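A place for the phones

I've been sorting out the big work table this month, mainly the small stuff that drifts across it. Phones are the worst. I put one down next to whatever I'm doing and then spend ages lifting papers to find it.

What I've settled on is a black wire mesh organiser with two levels. Phones go in the upper tray. The lower part is for anything I haven't decided on yet. The laptop stays shut at the back when I'm not using it, with the mouse on its mat alongside.
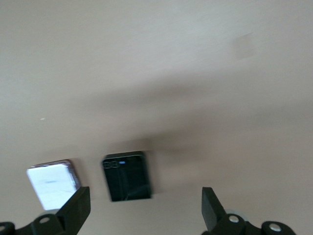
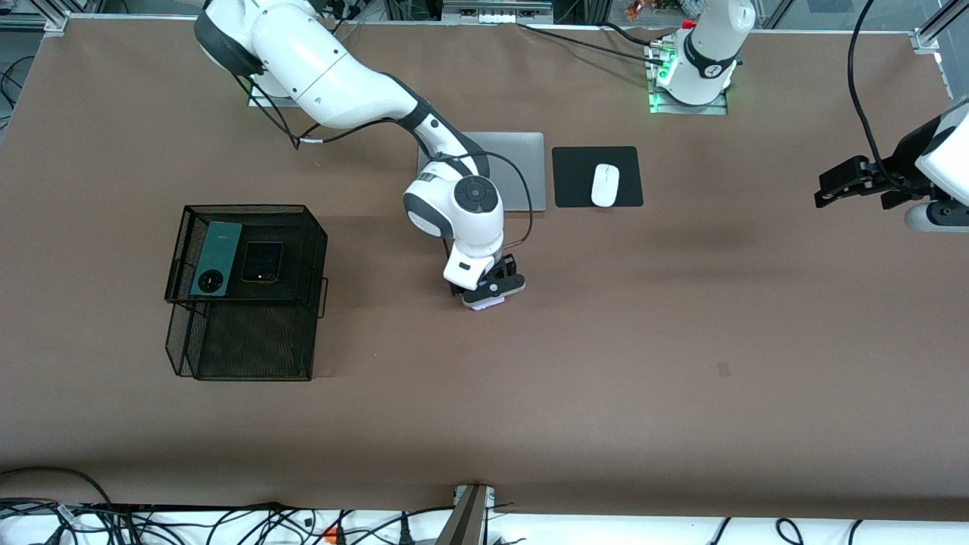
I did look at a proper charging stand from Fitlow, but it was 36 pounds and took up more room than the phones do. Mirta Carrasco gave me the idea of a basket. She keeps one by her front door in Karnside for keys and post.

The next job is the drawer underneath, where I found eight old chargers, two of them for phones I no longer own. I'll take those to the recycling point in January.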